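Ticket 1691
Queue: Workplace automation, second floor
Opened by: Esperanza Vidal
Assigned to: Jintana Wattanapong
Status: Reopened
Opened: Jul 27, 2020

E. Vidal:
The arm stopped during table clearing again. Code 624, which the Ponov manual translates as "object not resolved." I pressed resume. It thought about it and gave me 624 a second time. I cleared the table myself in less time than it took to find this form.

J. Wattanapong:
Thanks. Was anything on the table that isn't on the approved list?

E. Vidal:
The approved list is cups and containers. We are people with jobs, so yes.

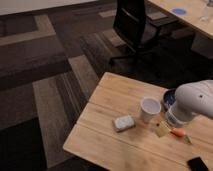 J. Wattanapong:
OK. The log shows the cup passing at 90 percent confidence. Sponge and paintbrush both came back as "tool, unknown," and the rule for unknown tools is to stop and wait for a human. So it did what Lerno set it up to do. I've added both to the list and pushed the update. Please retry.

E. Vidal:
Retried. It did the sponge fine. Now it stops for phones.

J. Wattanapong:
Phones are on the do-not-touch list on purpose. Facilities asked for that and I'm not reversing it.

E. Vidal:
Fair. But please write down somewhere what this does to the day. Before Bonent sold us the arm, whoever left last wiped the tables. Now whoever is nearest gets up when it beeps, moves one thing, presses resume and sits down again. I sit nearest. My title still says project coordinator, though I believe the arm sees me as an accessory.

J. Wattanapong:
Noted, and copied to the rollout review in those words. Two changes for now:
1. Stop alerts go to a rota of everyone on the floor, in turn.
2. Clearing starts after six, when the phones should have gone home with their owners.
The stop limit stays at roughly 1000 seconds before it parks itself.

E. Vidal:
First turn on the rota is me.

J. Wattanapong:
It sorts by distance. Fixing that now. Leaving the ticket open until the next full run.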